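Teaching a policy from hand-held gripper demos: a weekend-sized walkthrough

Posted 30 October 2020

If you have been wanting to try imitation learning but don't have a robot arm sitting free all day, this is the method I'd start with. You record the task with a gripper you hold in your hand, you work out where the gripper went from its own video, and you train a policy on the result. The arm only comes in at the very end. I've been using it for the Clarkura card-handling project and I'm still a little amazed at how much data you can get through in an afternoon!

I'll assume you already have a hand-held gripper with a wide fisheye camera on it, and an arm that can carry the same fingers and the same lens. If the fingers or the lens differ between the two, fix that first. It matters more than anything you'll do in software.

Step 1: Pick one small task

Choose something with a clear start and a clear finish. Mine is "take a card by its lower edge, lift it, slide it into a slot." Thin, flat things are great practice because they punish sloppy finger placement, and you learn a lot from a task that fails in a way you can see.

Write down what counts as a success before you record anything. For the card, I decided it has to be fully in the slot with the fingers open and clear of it. A card leaning in the slot is a failure. You will be tempted to change this rule later (I was), so put it in a text file next to the data.

Step 2: Calibrate, then map the room

Calibrate the lens with a printed board and keep the calibration file with the session. A fisheye view bends straight lines a lot, and an ordinary pinhole model will give you nonsense near the rim.

Next, make a slow mapping pass. Walk the gripper through the space you plan to work in, keeping a printed square marker in view for a good part of it. Move sideways as well as forward. Turning on the spot gives the tracker very little to go on. The marker gives you a known scale, and the rest of the room gives you features to hold on to when the marker leaves the view.

Step 3: Record the demonstrations

Start each take from a slightly different place. Come in from the left, from the right, a bit high, a bit low. Hold still for a moment at the start and again at the end, which makes cutting the takes apart much easier.
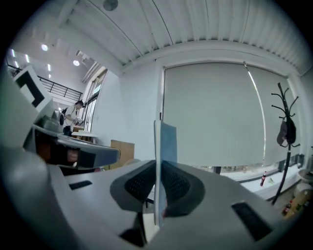 Keep your wrist moving at a pace the arm can match. People are quick! My first batch looked lovely on video and asked for speeds the arm could not reach, and the whole batch had to be done over. Now I practice with the arm's speed limit in mind and record only after that.

Close the fingers gently on thin objects. The pads should hold the card without bowing it, and the opening width you record should settle to a steady value. If it jitters during the hold, check your width tracking before you go on.

I recorded 1008 takes for the full set, but please don't start there. Do 100, train on them, and look at what goes wrong. You'll collect much better data the second time.

Step 4: Recover the motion and clean up

Run your tracking over every take against the map from step 2. Then throw out:

Takes where tracking was lost during the grasp
Takes where the path jumps between neighboring frames
Takes that break your success rule

Convert the poses so they are relative to the gripper's current pose. This was the biggest single improvement I made. With relative motion, the policy doesn't care where the base of the arm is, and you can move the table without starting over.

Step 5: Train

I feed the policy 2 recent camera frames plus the finger width, and it predicts a short run of future poses and widths. Don't crop the image down to the fingers. The wide view gives the policy context for where the hand is, and my cropped runs wandered badly on the approach. Mild color and brightness changes during training help too, especially if you recorded near a window.

Step 6: Run it on the arm

Measure the delay from camera to policy and from command to motion, and account for both. If you skip this, the arm will chase its own past and wobble. Start at low speed with your hand on the stop button.

I do 12 trials per checkpoint with the start positions marked on tape, and I score them with the same text file from step 1. The April version of my policy kept closing too early. Adding takes where I paused just short of the card cleared that up nicely.

Next I want to try the same recipe with two grippers at once. The tracking part already runs, and the calibration between the hands is what I'm working on now.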